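5 September 2022

Back on the two-hand cell all day, and my neck knows it! Teguh had left me a sticky note that just said "thumb, right, again," so I started there. The right thumb was closing a bit past where it should on every run, and after 50 closes in the simulator I had the same error 50 times, so at least it's a consistent little pest.

Dimas thought it was the zero offset (he always thinks it's the zero offset, and fine, this time he was right). Somebody had typed 229 where the old sheet says 90. I changed it in the config, saved a copy under my own name, and loaded the breakfast table to try it there before going anywhere near the real hand.

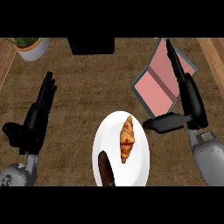
Then Anisa came by with the Gruvance manual and we got sidetracked for an hour on the wrist cable, the one that rubs on the real arm. She wants to reroute it under the forearm cover. I'd rather put a sleeve on it and check it in January, but she has the better hands for that job, so she'll probably win.

Still to do tomorrow: same check on the left hand, grease the real wrist, and ask Faizal for the key to the parts cabinet. Also buy coffee.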